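The Moth Job

The award arrived in April, in a box with too much tape on it. Best Place to Work, Pest Management, Midsize. The owner of Jemstead Pest Control put it on the front counter, between the bell and the dish of mints, and told all of us to look natural beside it.

The score was 971 out of 1000. I've been a technician there nine years and I have never been 971 out of 1000 happy about anything, including my wedding. The runner-up was Skevura, across the river, with 943. The owner mentioned the 943 more often than the 971.

Then, at ten past seven one morning, the dispatcher found a moth on the award.

It was a small brown one, sitting on the word "Place." I know a pantry moth when I see one. I set a trap behind the counter and didn't write it up. By noon the trap had three customers.

"Customers can't see this," said the owner.

"Customers call us because of this," said the dispatcher.

The owner wanted it handled by an outside firm, so our own paperwork would stay clean. The outside firm was Skevura. Their man parked out front with the big plastic beetle on his roof and took his time coming in. He read the plaque twice. He had a mint.

"Congratulations," he said.

He found them in under four minutes. They were in the break room, in a sack of birdseed the owner had won at the Cendow trade dinner and forgotten behind the fridge. I'd hung my coat over it all winter. The bill came to a figure I'm not supposed to repeat, plus a line that said "professional courtesy," with nothing taken off.

This year's survey came around a month later. Question six asked whether leadership brings in the right resources when a problem arises. I thought about the man and the mint, and I gave it full marks - you have to be fair.

We got 943. 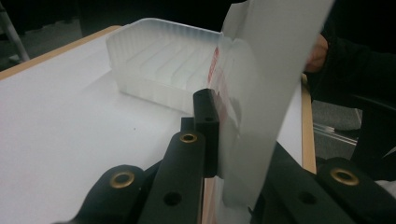 Plastic tray and a translucent sheet on a white tabletop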